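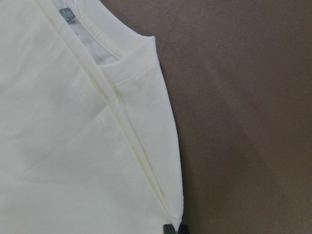
When may a student enter the marked work area of a robot cell?
Only after the arms have been stopped, the stop has been confirmed aloud by the operator, and the instructor has given permission.

Cowie Laboratory, Handout 8: Good Practice in Fabric Handling
Revised 4/24/20. Instructor: Morven Semple

1. Marking the table
Tape lines define the positions used in the written procedure. Lines are to be checked before each session and replaced when an edge has lifted or torn. A replaced line is entered in the Cornberg log with the initials of the person who laid it.
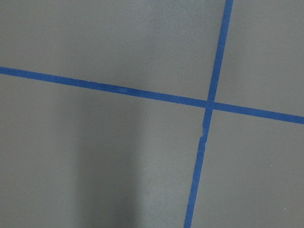 Students may not move a line to suit a particular garment. If the procedure and the table disagree, the session is suspended until the instructor has corrected one of them.

2. Speed and reach
During the first 40 cycles of any new program, speed is limited to 200 mm per second. Both arms are tested separately before they are run together.

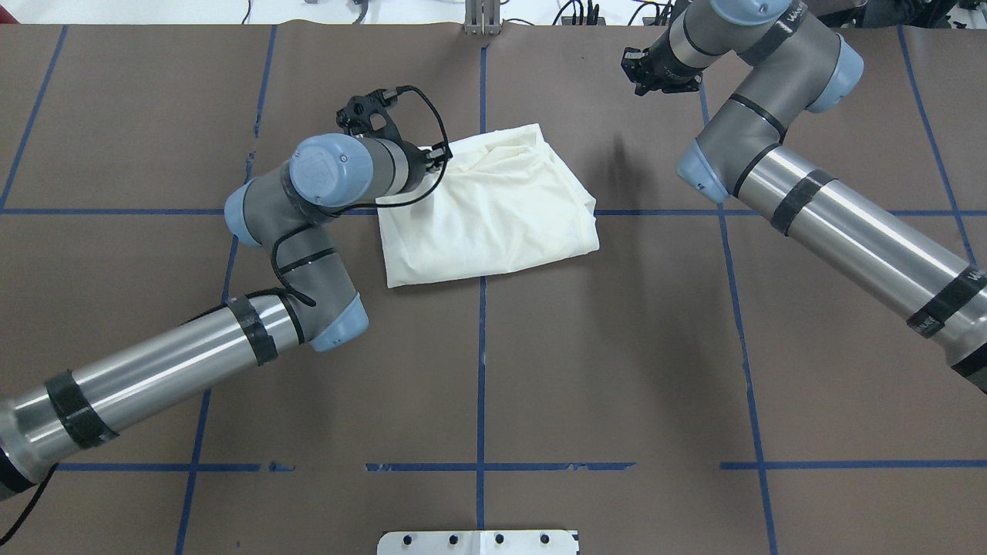 The operator remains within reach of the stop button at all times and holds no other duty. Cables are inspected at the start of the session and again after any change of tool.

3. Gripping cloth
Grip force is set at the lowest value that holds the fabric. Settings from the Linummont exercise are not to be carried over. 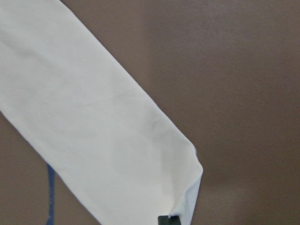

Figure 4. White fabric held at its folded end.

Reports are due in November.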